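June, workshop notebook, Urden job

Proof 2 of the Trurham local history came back from the printer at half nine. Spine is now too narrow, having been too wide in proof 1. At this rate we meet in the middle by Christmas.

Interior
Text block measured again: 22 mm. The cover template says otherwise, and the template is wrong. I made the template. Moving on.

Index still calls the Kołodziej family three different things. Hajnalka Szűcs has fixed two and wants a ruling on the third. Ruling: go with the spelling on the shop sign in chapter four, and let the cousins write in.

Word count of the acknowledgements is 1,658. The chapter on the flood is shorter. Have asked the author whether his dentist could be thanked more briefly. No reply as yet.

Paper
Tried the Flirnier cream at 70 gsm. Lovely colour, and you can read page 41 through page 39. Back to the heavier stock, which puts the spine out again. See top of entry.

Glue
Two dummies bound by hand with the cold glue, left under the big dictionaries over lunch. One opens flat. The other opens like a mousetrap. Same pot, same brush, same me. Thinner coat next time, and rough up the spine edge properly first. 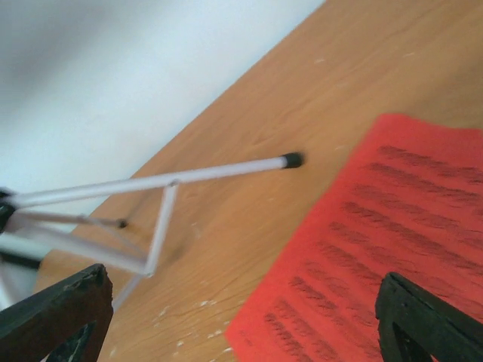 To do before proof 3
Redo cover template from the real measurement.
Hajnalka to send the index by four.
Ask Urden if they'll hold the slot another week, and ask nicely this time.
Find out who ordered the purple endpapers (check own emails first)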